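Review: Nurireo two-arm bench station, after one winter of use

I am the shift lead in the returns and refill department of Gatwood, where we rent out toy and play kitchen sets to kindergartens. Sets come back mixed. Our work is to sort the pieces, check them and pack them again. In October the company bought a Nurireo station with two arms, and my manager Ashok Mishra asked me to write what I think of it for other small workshops. English is my third language, so please excuse the simple style.

What we liked. The station is patient with small pieces. It holds thin things by the end without dropping them, and it can pass a piece from one arm to the other so that both sides are checked. The grip force is set with one dial, and our people learned it in one morning. It runs quietly, so we can still hear the radio. In a normal shift it handles 157 pieces. A trained person does more than this, but the person also gets sore hands in the evening, and that complaint has become much less.

What we did not like. Glossy plastic is difficult for it, and we had to change the lamps. The manual says 32 object types are included, but many of our pieces were not among them and we had to teach them ourselves. The replacement finger pads come only from Cuesta, and we waited a long time for the first box. We looked also at the Bosness machine, which is cheaper, but it has one arm only and could not do the handing over.

The bigger change is for the people. Before, four of us sorted at one long table and talked all day. Now two sort, one packs, and one stays with the station and answers when it asks for help. The first month everyone wanted this job, and after that almost no one did, as it is lonely and you must keep looking. We now change every two hours. I recommend to plan this before the machine arrives. We did it too late and there were some bad feelings, mostly from the older colleagues, who thought they would be sent home. No one was.

Some moments from our bench, with play kitchen pieces and blocks: 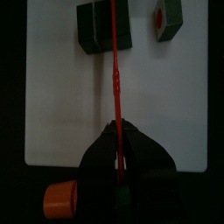
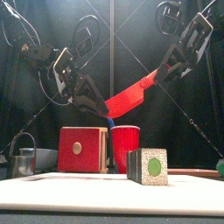
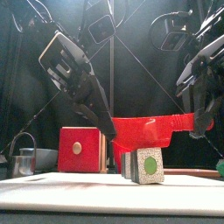
About training I want to say one more thing. The supplier gives one day, and it is all about buttons and safety. It does not teach how to judge when the machine is slow and when it is stuck. We made our own sheet for this, in three languages, and it hangs on the wall next to the charging shelf. Ask for a second training day and get it written in the contract. The service plan is optional, and we took it for one year only. I will decide about the next year when I see how quickly they send the finger pads.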